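Teleoperators wanted, household chores study – Ballaldale

Wollness is testing whether two-arm machines can take over small kitchen and shop-floor chores: clearing counters, moving tubs, sorting stock. At present they complete some of these unaided and fail at others, mostly at the grasp. We need people to drive the arms by hand so that the failures can be compared with human control. 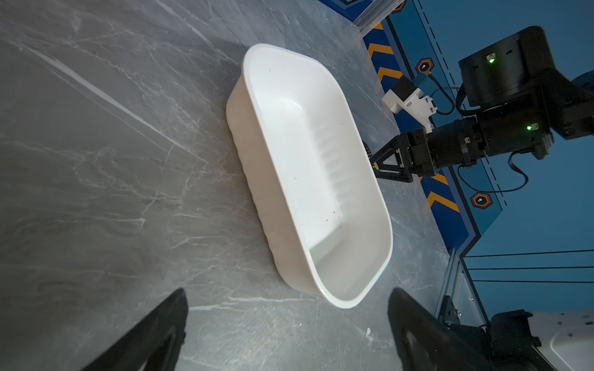 Sessions run in July and last 3 hours, with a break. Each participant attends 4 sessions and is paid 40 dollars per session. No experience is required. You must be 18 or older and able to use both hands – corrected vision is fine.

Apply through the Wollness site, reference Hilter, by the end of June 2020. Places are limited to 7.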